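Laundry Day at the Supermarket: My Visit to Cinermont

I should say up front that I am the kind of person who goes to a new town and asks where the grocery store is before I ask where the museum is. So when I had a free afternoon in Bralden, I skipped the old harbor (sorry, harbor) and walked straight to the Cinermont, which a lady at my guesthouse had told me was big, bright and good for snacks. She was right on all of it, but I ended up spending most of my time in detergent.

The walk takes 9 minutes if you cut behind the Alhassan bakery, and you should cut behind the Alhassan bakery, because they sell the day's broken sesame rolls in a bag by the back door. I ate two and saved the rest for the bus.

Inside, it's one huge open room with a white ceiling full of round lights and red paper lanterns hanging from it. I loved the lanterns! They make even the household goods look like a party. I did a lap of the fruit, got stuck in noodles for a while, and then came around a corner to the laundry powder.

Back home I buy whatever is in the jug that pours. Powder in a soft bag feels like something from my grandmother's pantry, and I mean that as a compliment. You get Ariel (碧浪 is the name in big red letters), Tide in orange and yellow, and then the one I fell for, White Cat, 白猫, with a cat right there on the bag. There's even a purple lavender one. The Ariel was 436 grams, a nice size for a suitcase.

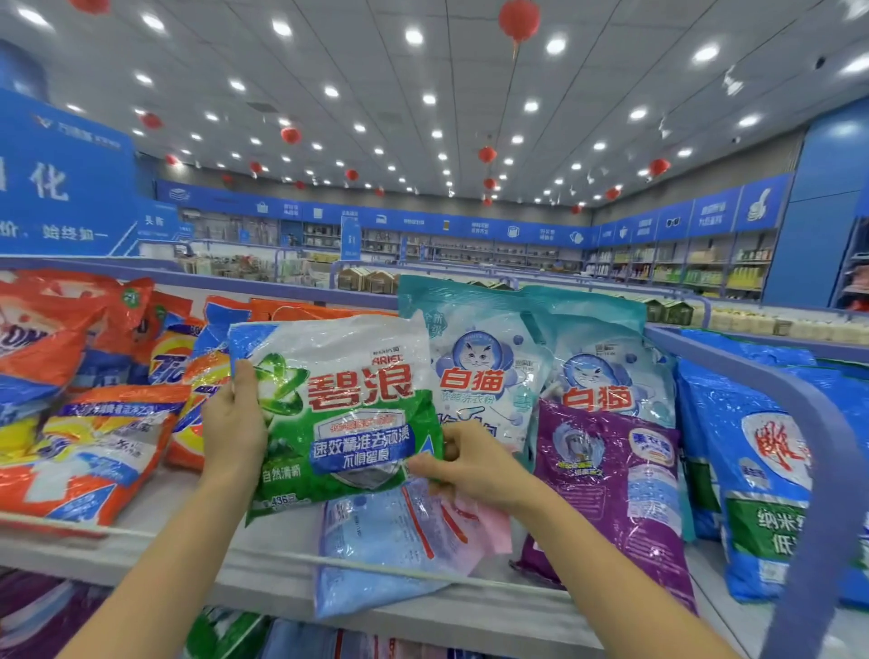 Get the cat one, Drustard wrote when I put this up on the travel board, and don't overdo the scoop. We bought the lavender in October and used way too much the first time, and our towels smelled like a garden center until Christmas.

Good to know, and a little late for my pillowcases. I had gone with the lavender too, plus the Ariel, so that's 2 bags of laundry powder in my carry-on next to a jar of chili crisp. My roommate thinks I have lost it.

What got me was how much there was to look at on a single rack at the end of an aisle. The big showy bags go up top, and then underneath it turns into a lovely jumble of little packets in pink and green and orange, and under that it's green bags in stacks. The rack itself is blue metal tubing with a curved rail on one side, kind of like playground equipment. I'm a sucker for the small packets (one of those and you're set for a week in a rental with a washer), and I could have stood there a lot longer than I did.
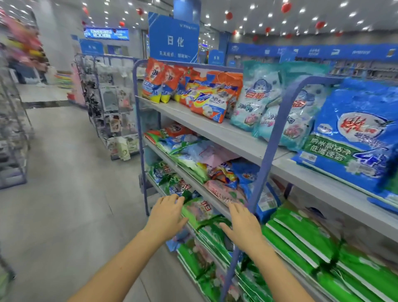

The end-of-aisle rack, with the turquoise White Cat bags up top.

A few practical things if you're going. Bring your own bag. The lockers by the entrance take coins only and I had none, so I dragged my backpack through the whole store. The upstairs café was closed for painting, which was a shame, but there's a dumpling counter past the checkouts and the pork and chive ones are very good. Bus 665 stops across the street and goes back to the station, last one a bit after nine.

Next time, the harbor. Maybe.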